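up at 5:40, legs like wood. Walked the Loler trail again, out past Gindau to the second gate, more than 2000 steps before the first hill even starts. Rain held off. Shoes are shot, need new ones before September or I'll be doing the Dawber loop in socks.

Blister on left heel. Taped it. Ate standing up, cold rice and the last egg.
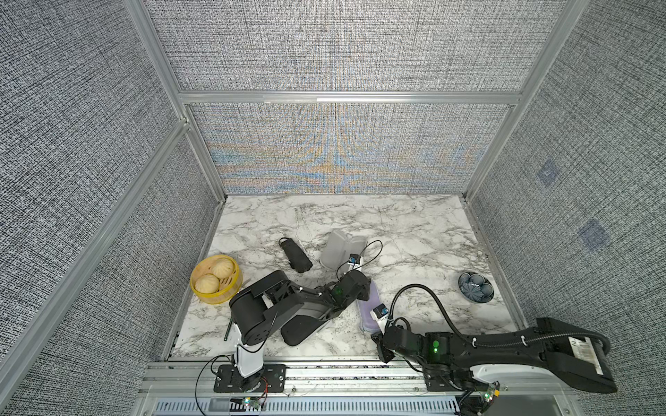

Knee felt ok on the way down, bit stiff by the road. Still want to do Famorel, the whole thing, 2 days with one night at the hut. 165 for the bunk, seems steep but it includes supper. Have to book by teh end of the month. Call tomorow at lunch. Bed now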